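Bin Picking Cell - Setup and Upkeep

Domano is the small picking cell at the back of the Vurnum shop. It has one arm, one work surface and a rack of orange bins, and it spends most of the day moving odd objects from one place to another so we can find out what it drops. We rebuilt the bin side of the cell in April. The notes on this page cover how it is set up now and what we do to keep it running.

The old rack was a shelf with cardboard trays. The trays sagged and the taught positions drifted with them, so by the end of a month the arm was reaching for places where the trays used to be. We logged 277 missed picks in the last stretch before the change. Most of them were on the lower row.

The new bins are stackable plastic and lock to each other along the edges. Once a column is together it stays put, but it does need to be checked after anybody pulls a bin out for cleaning. One bin seated a little high will push everything above it off by the same amount.
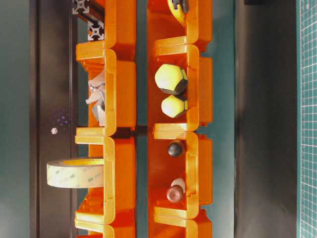 Orange bins with part of the test set loaded. The tape roll hangs out past the rim of its bin, and the two faceted pieces share one.

Loading is done by hand from a printed list. Small round items go in with something else so the vision software, Fullel, has to separate them. Anything that sticks out over a rim gets its own approach path, slower than the rest, and the arm comes in from the open side.

Daily check, before the first run:
Press down on each bin and feel for movement.
Wipe the front rims. Dust and fingerprints change the glare.
Run the two-point touch-off and compare it to the number on the card. If it is off by more than 2 mm, stop and re-teach.

Every 585 cycles we go over the frame bolts with a hex key. They do work loose - slowly, and usually on the side nearest the arm. The cable bundle gets looked at during the same stop.

The longest run since the rebuild was 1,239 picks without a re-teach. That one ended when a gripper pad split. Pads are now changed on a schedule and the old ones go in the scrap box under the bench.

Still to do: label the bins on the back, and copy the bin positions over to Mathew, the second cell, which is getting the same rack.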